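Desk tips for people who trade from the spare room

I got sick of hunting for my broker statements every February, so I set up one drawer for the lot. Monthly printouts go in front, tax forms in back -- no folders, just two dividers.

My power strip used to live on the floor where I kicked it mid-trade (twice!). Now it's screwed to the underside of the desk, 85 cents' worth of hardware.

Wipe the monitors with a dry microfiber cloth before the open, never during. I once closed a 100-share position with my elbow.

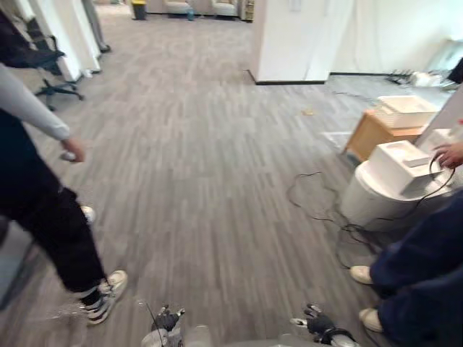
And keep a paper notepad by the keyboard for stop levels. Mine has saved me when the internet went down -- I just phoned the desk and read them off.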